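When the arm lost its grip signal in January, Leif Moen was standing close enough to hear it. "A little click, and then the fingers just kept closing," he tells me over a very large pot of tea.

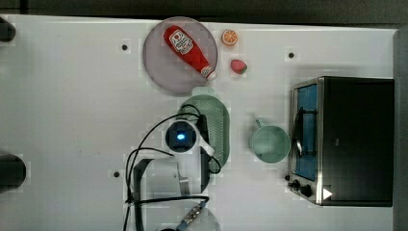 He and Iman Alaoui had set up the kitchen table for Skonent, colander and all, and he's still fond of the job – even now.

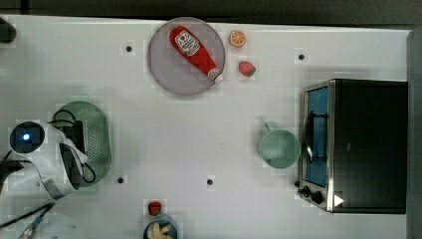 "We'd done 400 cycles without a hiccup," says Iman, "so of course we'd stopped worrying, as you do!"
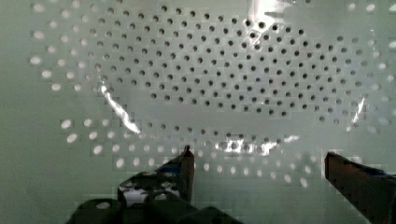 THE FAULT

Leif blames a worn cable at the wrist. The force reading froze, and the controller believed it.
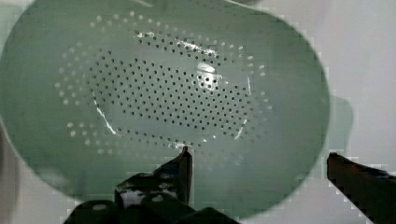
WHAT CHANGED

"A frozen reading now stops the arm," Iman says, "and we check the cables every morning, before anyone's had a coffee."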